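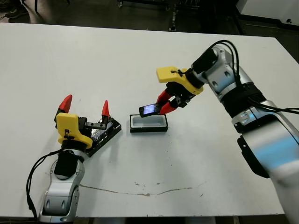
A phone on its way to the tray during a teleoperated session at the Koltska bench.

In praise of the boring demonstration

I spent most of August watching people put phones in trays, and I would like to make the case that it was some of the best research I have been near in years.

The task sounds like nothing. A two-armed robot picks a phone up off a table and sets it down in a shallow tray with a black rim. A human operator drives the arms the whole way through, the joint angles and the camera views get saved, and the result is one example. Then you do it again. Koltska, the small lab where I was a guest, had 2,588 of these by the time I left, and they were still going!

People in my field tend to skip over this part. We talk about architectures and loss functions, and when someone asks where the data came from we say "we collected demonstrations," as if they grew on a bush out back. I've written that sentence myself in at least three papers. I'm a little ashamed of it now, because I've seen what goes into it, and it deserves a lot more than a verb.

Start with the phone. It's flat, it's slick, it's thin at the edges, and it sits on a hard white table that gives you nothing to push against. To get two stiff fingers around it you have to come in at an angle, and the angle that works for picking up is seldom the angle you want for setting down. So somewhere in the middle there's a turn of the wrist, and every operator does that turn differently. Mélanie Wong, who runs the sessions, does it early, almost as soon as the phone leaves the table. Karabo Kekana waits until he's nearly over the tray and then tips it in one long motion (it's lovely to watch, and I could never copy it). I did it in the middle, in small nervous steps, like someone parking a borrowed car.

Which of us should the robot learn from? I used to think the answer was obvious. You find your best operator, you clean up the recordings, and you throw out anything with a wobble in it. That's how we did things on Pliken, my own project, and we ended up with a beautiful set of examples and a policy that fell apart the moment a phone landed a finger's width from where it was supposed to be. It had never seen anybody be slightly wrong. It had no idea that slightly wrong was a place you could come back from.

Mélanie keeps the wobbles. She keeps a grasp that slips and gets tried again, and she keeps an approach that starts too high. She does throw things out, and she's strict about it: if an operator got distracted, or the arms sat still for a long stretch while somebody talked, it goes. But a mistake followed by a real recovery stays in, and it gets a tag of its own so that anyone training on the set can weigh it however they like. I think she's right, and I think more labs should do it, and I think they should say in print how they did it.

I know the argument against this, and it's a fair one. Messy data teaches messy habits. If a third of your examples include a fumble, you may well get a robot that fumbles on purpose, because as far as it knows that's part of the job. I've seen that happen too. A colleague at Fehr once showed me a policy that would lift a part, put it back down and lift it again every single time, very politely, for no reason except that one operator liked to check her grip. So I'm not saying anything goes. I'm saying the tagging matters, and the mix matters, and both of those are decisions made by a person at the bench who understands the task. You can't fix it later from a desk.

The other thing I came to love is the second arm. In a phone-to-tray run one arm does the work and the other mostly waits, and my first instinct was that the waiting was wasted. Why record it? Karabo talked me out of that in one lunch. Waiting is a skill. The idle arm has to be somewhere, and it has to be somewhere useful, out of the way of the moving one and close enough to help if it's needed. Operators work this out without thinking. They park it in a spot they like, they open the fingers, they nudge it back a bit when the other arm swings through. All of that is in the recordings, and a system that learns from them picks up a kind of table manners along with the grasp. I had never once thought about that before!

Now, the pace. A good operator can get through 40 examples in a session before the hands start to go, and by then you can see it in the data if you know where to look. The approaches get lazier and the releases get rougher. Koltska stops people there, and I'd like to see that become normal. I've been in places where the target was a number on a wall and everyone drove until they hit it, and the last hour of every shift was close to useless. Operator time is expensive, sure. Training on tired data is expensive too, and that bill arrives later, when nobody remembers which batch was the bad one.

There's a lot of excitement right now about getting around all this. Simulate it, scrape it from video, let the robot play by itself overnight. I'm excited about those too, I really am, and I use a simulator called Patport nearly every day. But simulated phones don't have the drag of a real one against a real tabletop, and the scuffs and specks that build up on a work surface over a long project never make it into anybody's model unless somebody puts them there. Each time I've seen a simulated policy make the jump to hardware, there's been a modest pile of human demonstrations underneath holding it up. Sometimes it's a very small pile. It's still there, and someone sat and made it.

So here is what I'd ask for. Put the operators' names on the paper. Write a page on how they were trained, when they rested, what was kept and what was cut. Let the people who'll design the model drive the arms for at least 10 runs before they write a line of code, and let them be bad at it. I was terrible, and I changed my mind about two features of our own pipeline before I'd even stood up from the chair.

My runs are in the Koltska set, by the way. Mélanie kept roughly half of them, most with the recovery tag.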